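Voyle Two-Arm Bench
Sold and supported by Karisex

Home > Equipment > Two-arm systems > Voyle

The Voyle is a fixed bench system with two white arms and two multi-fingered hands. It is sold to shops and labs that want to find out which hand jobs a machine can take over now, and which ones should stay with people a while longer.

Sorting and kitting

Most buyers start with small parts on a flat surface. The layout is printed on a sheet, the parts are set out on it, and both hands work from above. Cylinders are a fair first test -- some stand up, some lie down, and each position calls for a different grip.
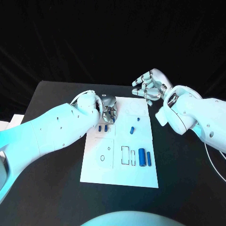 What it can do today

- Pick up rigid parts from known positions
- Move a part from one hand to the other
- Stand a fallen cylinder upright, with retries
- Repeat a taught layout for a full shift with an operator nearby

What it cannot do yet

Laundry, dishes and anything soft or slippery. We get asked about folding towels every week, and the answer in this release is no. Wiping a counter works on a clear counter only. Tight fits are slow, and a person will beat the Voyle on speed at nearly every task on this page.

Pegs and recesses

The Gidano task set covers placing work. A thick cylinder goes in the wide recess and a thin one in the narrow recess. Fit is judged by the operator, and the software logs each try. The five-piece version is the one we suggest for first-time users. Changing the room lighting means running the camera setup again -- allow 12 minutes.

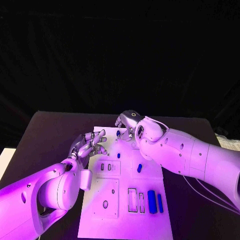 Ordering

Gidano task set: $1,559
Spare finger kit, per hand: $600
Tesumia control software: included, with updates for 5 years
Bench system: price on request

Arms and hands ship in separate crates. Orders placed in August are now going out.

For a trial with your own parts, write to Tatu Obura in the Karisex sales office. Send a drawing of each part and the weight of the heaviest one.

Page updated September 26, 2018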